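Regras de bancada, versão de janeiro

Passei a tarde de hoje, 1 de janeiro de 2019, a reescrever as regras da bancada. O laboratório está fechado e em casa ninguém precisava de mim. A versão anterior era de maio e tinha 7 páginas, com uma secção inteira sobre um braço que já nem temos. A nova tem 2.

Deixo aqui as partes que mudaram, porque me perguntaram por elas nos comentários do post sobre o Plollix.

Paragem de emergência. Continua a estar ao alcance da mão direita de quem opera, e testa-se antes da primeira sessão do dia. O que mudou foi o registo: quem testa assina na folha, com a hora. Antes bastava um visto e havia semanas inteiras com vistos da mesma caneta.

Velocidade. Durante o ensino de uma tarefa nova, o pulso não passa dos 80 milímetros por segundo. Eu queria menos, o Ehsan Tehrani queria mais, ficou assim. Depois de a tarefa estar validada, cada um sobe o limite no ficheiro de configuração e escreve o valor no caderno. Se não está no caderno, para efeitos de revisão considera-se que foi feito à velocidade de ensino e a sessão é repetida.

Força de preensão. Cada objeto tem o seu limite numa tabela, e a tabela está no repositório, na pasta do Nodel. Não se copiam limites de um objeto parecido. Uma pera não é uma maçã, e uma bola de espuma não serve de substituto para nenhuma das duas quando se quer medir marcas na casca. Fruta com marcas de uma sessão anterior sai do conjunto.

Nomes dos ficheiros. Tarefa, objeto, operador, número da sessão, por esta ordem e sem acentos. Tenho 172 sessões antigas com nomes ao gosto de cada um e vou ter de as renomear à mão. A quem escreveu "teste final mesmo final", já falámos.

Pessoas junto à bancada. Ninguém mete a mão na área de trabalho com os motores ligados, nem para endireitar um prato. Carrega-se em pausa, espera-se pela confirmação no ecrã, e só então se mexe. A norma que seguimos para os robôs colaborativos admite contacto em certas condições, mas nós não fizemos as medições que isso exige e por enquanto trabalhamos como se não admitisse.

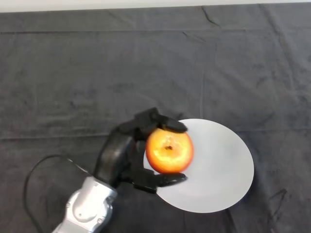

A secção sobre a preparação da superfície foi a que mais cresceu. O fundo tem de ser mate e de uma só cor, e fica registado qual é. Com objetos claros usamos pano escuro: o prato branco destaca-se bem do cinzento e a segmentação não se perde no rebordo. O problema do pano são os vincos. Há um bem marcado à direita do prato, uma linha quase preta, e a regra nova manda alisar tudo o que se veja como linha antes de gravar. Os cotões tiram-se com o rolo. O cabo é outro ponto: pode pousar no pano, como a volta que faz até à base da mão, mas tem de ficar fora do percurso entre o ponto de recolha e o ponto de largada, e com folga para o pulso rodar.

Sobre a largada, acrescentei uma linha que parece óbvia. O objeto só se dá por pousado quando os dedos abriram e recuaram. Até lá, a tarefa está em curso e conta como incompleta se for interrompida. Tivemos discussões sobre isto no projeto Gillell por causa de sessões cortadas um segundo cedo demais, e as percentagens de sucesso mudavam consoante quem anotava.

Falta-me a parte da limpeza dos dedos entre alimentos diferentes. O pessoal da Sharifi mandou-me o procedimento deles, que ainda não li até ao fim. Quando estiver escrito, atualizo este post.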